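The Year I Finally Got Garlic Right
Three falls, two flops, and one glorious braid hanging in my kitchen

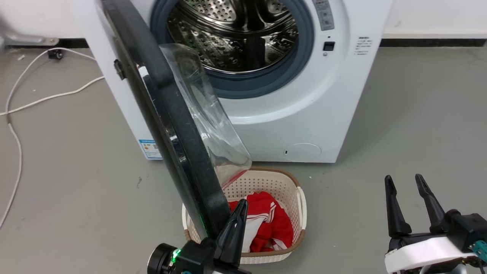

My first garlic crop came from a supermarket bulb I'd forgotten at the back of a cupboard. It had sprouted, I had an empty corner in the raised bed, and I thought, why not? I pushed the cloves in during February and waited until July for what turned out to be a row of single round bulbs, like pickling onions that smelled wonderful. I ate them anyway (they were delicious fried whole in butter).

Those little rounds, I later learned, are what you get when garlic doesn't have enough cold. A clove needs several weeks of chilly soil before it will divide, so mine should have gone in before winter, a few weeks ahead of the ground freezing.

So the next fall I planted in October, very proud of myself, and picked the wettest spot in the whole yard. By spring half of it had rotted. The rest came up yellow and sulky, and I pulled it too late, when the wrappers had already split and the cloves were falling apart in my hands.

Then I visited the garlic weekend at Hatley, where the growers from Castbridge had a long table of hardnecks, and I completely lost my head. Purple stripes! Fat cream-colored bulbs with six cloves apiece! I came home with 2 pounds of seed garlic and nowhere near enough bed to put it in, so I dug up a strip of lawn along the fence one Friday evening and finished by flashlight.

That strip made all the difference. It slopes, so the water runs off, and it gets sun from breakfast until late afternoon. I worked in a good layer of compost, set the cloves pointy end up, 2 inches deep and a hand's width apart, and covered everything with chopped leaves. We're cold here, about 700 feet up, and the leaves stayed on until the green tips came poking through.

And then, in June, the scapes! If you've only ever bought garlic in a store, you may never have met these curly flower stalks. Snap them off while they're still in a loop and the plant puts its energy into the bulb. I chopped mine into scrambled eggs, blended them into pesto, and gave bunches of them to everyone on our street.

I lifted the bulbs when the bottom three or four leaves had browned, loosening the soil with a fork first, and cured them in the shed for three weeks with the window open. The softnecks I braided, badly. The biggest hardnecks went straight into a paper bag marked DO NOT EAT, and they'll be going back into the ground this October, along with a few rows of shallots.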